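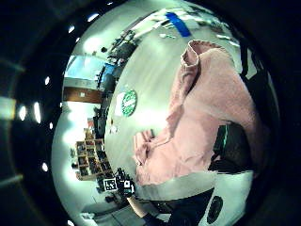 Una toalla rosa, toda arrugada.

¿De qué está hecha la tela? Hilos, puntadas y trucos de costura

Mira tu camiseta. De cerca, bien cerca, con la nariz casi pegada. ¿Ves rayitas? Son hilos. Un montón. Toda la ropa que llevas puesta empezó siendo hilo, y el hilo empezó siendo pelusa. Vamos por partes que hay mucho que contar.

Primero, la fibra

Una fibra es como un pelito muy fino. Hay fibras de plantas (el algodón, el lino), de animales (la lana de la oveja, la seda del gusano) y otras que se fabrican, como el poliéster. Una fibra sola se rompe enseguida. Pero si juntas muchas y las retuerces... ya tienes hilo. Haz la prueba: coge un trocito de algodón del baño, estira un poco y ve girando entre los dedos. Despacio. Sale un cordoncito. Ahora tira de él. Aguanta bastante más, ¿a que sí?

Eso es hilar. Antes se hacía a mano con un huso, que es un palo que da vueltas. Ahora lo hacen máquinas enormes y rapidísimas.

Segundo, tejer

Hay dos maneras principales de pasar de hilo a tela.

Tejido plano. Unos hilos van de arriba abajo - se llaman urdimbre - y otros de lado a lado, la trama. La trama pasa por encima de uno, por debajo del siguiente, por encima, por debajo. Igual que un cesto. Así son las sábanas y casi todas las camisas. Los vaqueros también, aunque ahí el hilo se salta alguno y por eso salen esas rayitas en diagonal.

Tejido de punto. Aquí no hay cruces, hay bucles. Cada bucle se engancha en el anterior. Por eso los jerseys y las camisetas se estiran tanto. Y por eso si tiras de un hilo suelto puedes liarla. No tires.

¿Y las toallas? Son de tejido plano pero con un hilo extra que se deja flojo y forma ricitos. Esa tela se llama rizo. Los ricitos chupan mucha agua porque hay mas hilo tocando la piel.

Tercero, coser

Ya hay tela. Pero una tela no es una falda. Hay que cortarla y unir los trozos. Para saber por dónde cortar se usa un patrón: dibujos en papel con la forma de cada pieza. Manga, manga, delante, espalda. Como un puzle que luego te pones.

Se deja siempre un borde de más, el margen de costura. Si cortas justo por la línea la ropa te queda pequeña. Le pasa a todo el mundo una vez.

Puntadas para empezar, hay 3 muy fáciles:

Bastilla. Arriba, abajo, arriba, abajo. La más rápida.
Punto atrás. Das un pasito adelante y vuelves medio atrás. Fuerte, fuerte.
Sobrehilado. La aguja rodea el borde, para que no se deshilache.

Una máquina de coser normalita puede dar 1000 puntadas por minuto si pisas el pedal a fondo. No hace falta pisar a fondo.

Y un experimento

Necesitas: cartón, tijeras, lana y una aguja gorda de plástico. Y un adulto cerca para lo de las tijeras.

Corta un cartón del tamaño de tu mano. Haz 17 muescas arriba y otras 17 abajo, enfrentadas. Pasa la lana de muesca en muesca, bien tirante: es la urdimbre. Luego enhebra otra lana en la aguja y ve cruzando, por encima, por debajo. A la vuelta, al revés. Aprieta cada fila con los dedos o con un tenedor. Cuando acabes, corta los hilos por detrás y anúdalos de dos en dos.

Ya está, un posavasos. O una alfombra para muñecos, tambien vale.

Palabras raras de hoy

Huso: palo para hilar.
Urdimbre: hilos de arriba abajo.
Trama: hilos de lado a lado.
Orillo: el borde de fábrica de la tela, el que no se deshilacha.
Telar: la máquina o el marco donde se teje.

La próxima vez, botones y cremalleras. Ve buscando una cremallera vieja por casa.

Taller Galta - Rincón de los pequeños, ficha 158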